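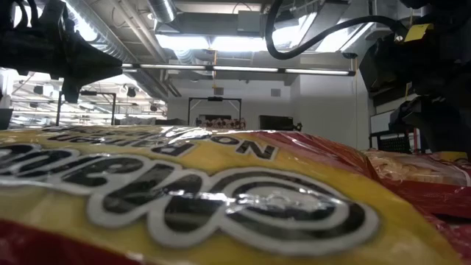 What does it take to build a two-armed robot in a shared workshop?

Mostly time, a bench you don't have to clear every night, and people nearby who own the tools you don't.

FARNIVHOLM, 19 Aug 2020 – Members of the Farnivholm Shared Workshop have finished the main assembly of Jarman, a two-armed handling robot designed and put together by hobbyists. The group will now move on to a longer period of testing, with plans and parts lists to be released free of charge in September.

Jarman is meant for the kind of object that gives home-built machines trouble: soft packaging, shiny film, bags that change shape when they are gripped. Snack packets have become the standard test item. They are cheap, they come in many sizes, and the crinkled plastic throws back the overhead lights in a way that confuses a simple vision program.

"We started with wooden blocks like everybody does, and the blocks were fine after a few weeks," said Gwenllian Sayce, who leads the build. "Then we tried a bag of chips and had to rewrite most of the grasp code. A bag slumps. It has no proper edges, and the printing on the front is upside down half the time."

The project began as a single arm on a kitchen table in Sayce's flat. It moved to the shared workshop when the second arm was added and the table was no longer stiff enough to hold both. Since then, 13 members have worked on it at one time or another, and they have logged 1052 hours between them. Total spending on parts stands at some $455 beyond what members already had in their sheds and garages. The motors were the largest cost.

Many of the brackets were cut and drilled on site. The controller software, called Pelolau, was written by members and runs on a second-hand desktop computer. It handles both arms from one program, so that one can steady an item while the other closes on it. Cabling was redone three times. The current layout leaves a generous loop of slack at the joints, after an earlier and tidier version pulled a connector out of its socket at full reach.

Colour was another lesson. Pelolau's first routine for finding an object relied on a strong contrast between the item and the bench, and it did well with bright packaging until glare was added. The members now take several readings with the arms in different positions and throw out any patch that is close to pure white. Clear windows in packaging are still a problem, and Sayce does not expect that to be solved before the plans are released.

"It's slow," she said. "A person would have the whole lot put away before Jarman has made up its mind about the first one. But everything in it can be repaired with ordinary tools, and that was the point of doing it."

The testing period will look at three things: how often the arms drop an item, how well the finger joints wear, and whether a newcomer can recalibrate the machine from the written instructions alone. Members who have not worked on the build will be asked to try the last of these. Results will be posted with the plans, including the failures.

A smaller, single-arm version is being drawn up for people who want to build at home. It will use the same finger design and the same software, with a shorter reach to suit a desk. No kits will be sold.

The workshop's electronics bench will remain open to other projects during testing. Members wanting to use the lathe or the drill press should book as usual – the robot build no longer has a standing reservation on either.

About the Farnivholm Shared Workshop

The Farnivholm Shared Workshop is a member-run space for woodwork, metalwork and electronics. Inductions are held monthly and are required before using powered equipment.

Media enquiries: Gwenllian Sayce, Jarman project, care of the workshop office.

3 comments
13 shares

Related items
Sinix lathe back in service after bearing replacement
Pelolau: notes on controlling two arms from one program
Induction bookings open for September
Soldering station rules, revised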